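Zellow Pristemitz Roof Box: Three Seasons on Top of a Family Wagon
Posted May 22, 2019

The box promises on its carton that it goes on in minutes, makes no noise and costs next to nothing at the pump. I have now had mine since August, long enough to be doubtful about all three.

I bought it from Andreadis, the parts counter near the ferry ramp, where it was marked down. Iason Vlachopoulos, who runs the counter, told me he sells more of these than any other box. I believe him. It is cheap, it is long, and it looks like something off a pricier car. None of that says much about how it carries skis.

Fitting first. The clamps are U-bolts with plastic wing nuts, and on my square bars they lined up after a fair amount of swearing. On the round bars my sister uses they slid around until I wrapped the bars in rubber strip. The instructions show a single person doing the job. I'd like to meet that person. With two of us it took most of a morning the first time, and a good deal less after that once I had marked the positions with tape.

The lid opens from both sides, which I do like, and the lock will not give up the key unless every latch is home. The key itself is thin and feels as if it came with a child's diary. I ordered a spare the same week.

Noise is the real trouble. At town speeds you'd never know the box was there. Past highway speed it starts to hum, low at first, and in a crosswind the hum turns into a flutter you can feel through the headliner. Moving the box back on the bars helped some. Zellow's leaflet suggests the same thing, but on a short roof the tailgate then hits the shell, so take your pick.

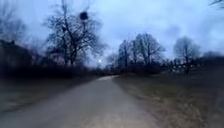

Dry grass along the path

Fuel use I did track, from full tank to full tank. The spring run to Vosonport and back was 1487 miles, loaded, and I burned 16 percent more than on the same route last year with everything stuffed inside. The carton says "up to 28 percent better airflow" and never says better than what. A brick, maybe.

It does keep the rain out. I drove home through a long downpour and the sleeping bags came out dry, apart from a damp patch by the rear hinge. Wipe the seal down before you close it, as grit gets under the lip and stays there. The floor is another matter -- it flexes if you load it in the middle, and I wouldn't put anything heavy in there without a board under it.

The gloss finish scratches if you look at it. Get the matte one if they have it in stock.

Would I buy it again? At the sale price, for two or three trips a year, probably. At full price, no. There are quieter boxes for a little more money, and a used one from a better maker would be my first stop now. If you do go for the Pristemitz, check the wing nuts again after the first hour of driving. Mine had backed off on the left side both times I fitted it.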